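Home Questions Music & Records Tags Members Ask

Where do I start with long instrumental records if I get bored easily?

Asked by Nyokabi Koech, August 2026

Hello all. My brother-in-law keeps going on about a band called Gelereck and I finally gave them a go on a train journey. I lasted one and a half tracks. The quiet bit at the start went on so long I thought my headphones had died, then it got very loud and I nearly threw my tea over the woman opposite.

But I did like the loud bit! I've had the tune in my head ever since, and I'd like to try again with something a bit friendlier. I mostly listen to songs with words, folk and a fair amount of old soul, and I play music while I'm sorting things out at home, so I'm hardly ever sat still with it. 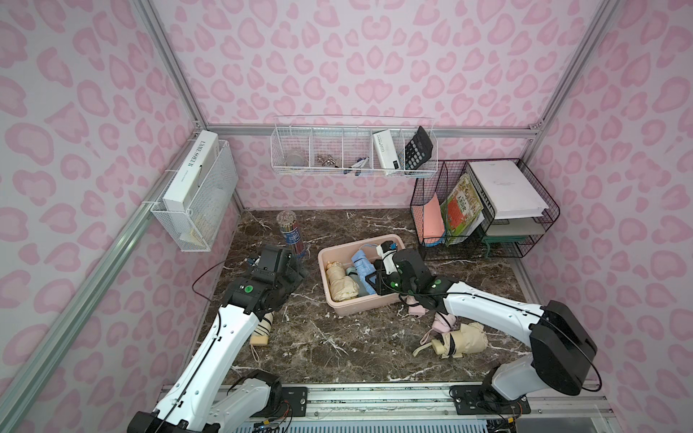 I've seen people mention Filthorpe as well, and a record of theirs called Flosus, but I've no idea if that's more of the same. Is there an order to go in? Do I have to listen to the whole album in one go or is it fine to pick bits? And is it worth getting it on vinyl or is that just people being people? I've got a cheap turntable that was a birthday present, nothing fancy.

2 answers

Annick Tremblay
Accepted answer

I was you a few years back, so take heart. Gelereck are a hard way in. I love them to bits but the first album is nearly all build-up, and they recorded it so quietly that you end up fiddling with the volume all the way through (I still do).

Flosus is a much better place to begin. The tracks are shorter, most of them have a proper tune you could hum, and there's a cello on the second side that does more or less what a singer would do. I'd play track three first, then go back to the beginning if you get on with it. If you like folk you'll probably take to the acoustic guitar on the last one too. 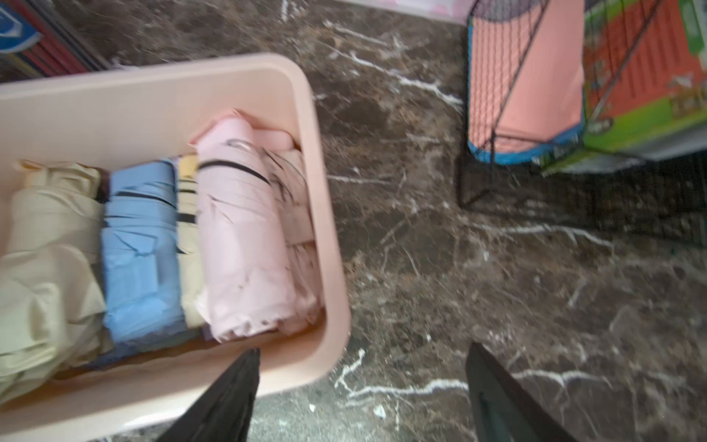
Folded umbrellas in the basket, side by side.

As for the whole album in one go, no, please don't feel you have to. I know there are people who'll tell you it's one long piece and you're spoiling it. I had Flosus on in the kitchen in bits for a whole month before I ever heard it from end to end, and when I did I knew all the corners of it already and it was lovely. The loud parts land better when you know they're coming, too, which might save your tea.

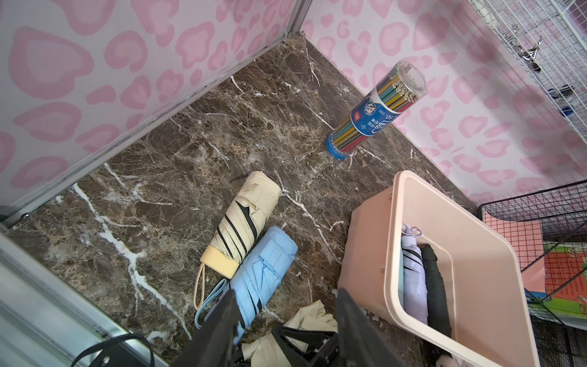 After that I'd go to the live Gelereck record, the one from McKinnon Hall. They play everything faster on stage and the drums are right up front. Then if you're still with us, have another go at the first one, at night, with the lights off and nothing else to do.

On vinyl, I've got both and I can't say I hear a great deal between them. The first pressing of Flosus was only 2000 copies and people ask silly money for it. The June reissue sounds fine to me and has the same sleeve. One warning, the sides are long, and on my old turntable the last few minutes of side one went a bit fuzzy. A new stylus sorted it. 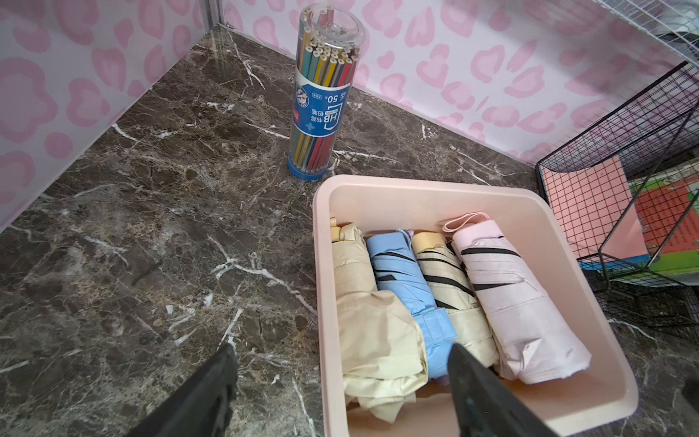

Coloured pencils in their clear tube, points up.

Wayne Desjardins

Just start with the first Gelereck and stick at it. Took me 21 goes, give or take, but it clicked in the end. Don't bother with Filthorpe, they went soft after the original drummer left. Vinyl every time.

Comment from Nyokabi Koech: Thank you both. I'm on my third play of Flosus and that cello is gorgeous! Wayne, I'm not sure I've got 21 goes in me but I'll try the live one next.

Comment from Réjean Sutherland: The drummer never left, he moved to keyboards. It's on the back of the sleeve.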